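I've been reading other people's door rules lately, which tells you what kind of spring I've had. Every group that trains robots in simulation seems to have a page of good practice somewhere, and nearly all of them start with success rate. Run it 200 times, count the openings, publish the number. Fine! I like numbers too. But I think we're writing the rules in the wrong order.

Take the door task we use at Stilance. Blue door, two-armed robot, silly octagon tiles on the wall. Our old rule sheet had 57 lines in it, and I could find one (one!) on what the arms should be doing before anybody touches anything.
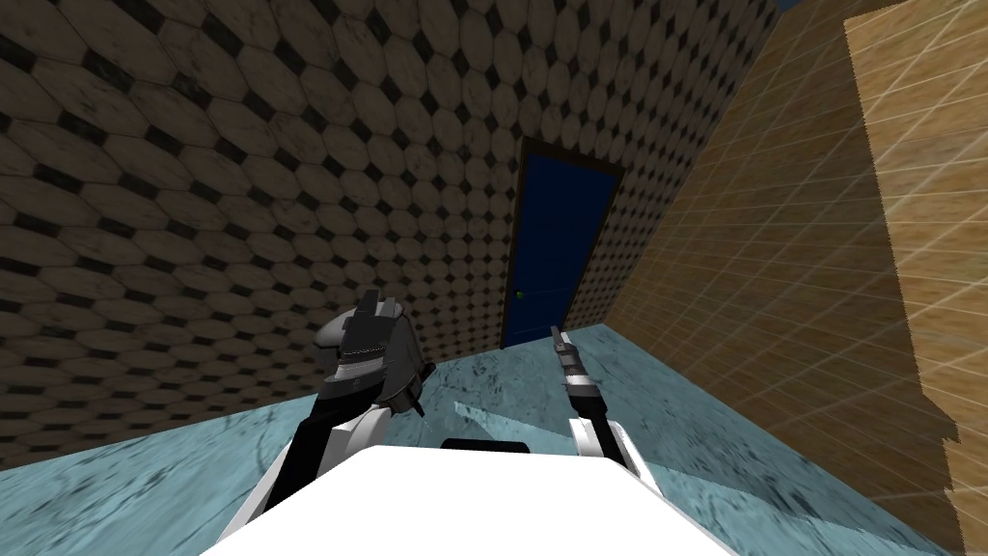
Kevser Yurt wrote to me after my last post and said I was fussing over nothing: a simulated door can't be hurt, so let the policy bang into it 997 times and write the safety rules when there's real hardware to protect. She added that strict rules early on just teach people to fill in forms.

She's right about the forms. I've seen the ones from Stelitz and I wouldn't wish them on anyone. Where we part ways is the banging. Habits you allow in the simulator get baked into the scoring, and then some poor soul has to dig them back out in October with a demo coming up. If the score doesn't care how hard an arm leans on a door, why would the robot?

So my pitch is pretty small. Log contact for both arms, including the one that isn't doing the job. Put a force limit in the score from day one, even a sloppy one – you can tighten it later.

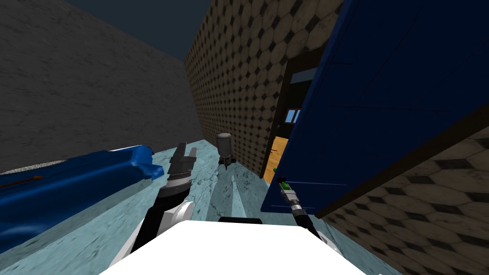 And please, write down what counts as finished. The people at Aranda call a door open when the hinge passes a set angle, and we used to say the robot had to be able to get through. Those are two different tasks, and we spent a whole afternoon comparing results from them as if they were the same one. I'd take 100 runs with a clear finish line over any bigger pile without one.

My own draft is down to a single page now. Kevser has a copy and she still thinks the force limit should wait.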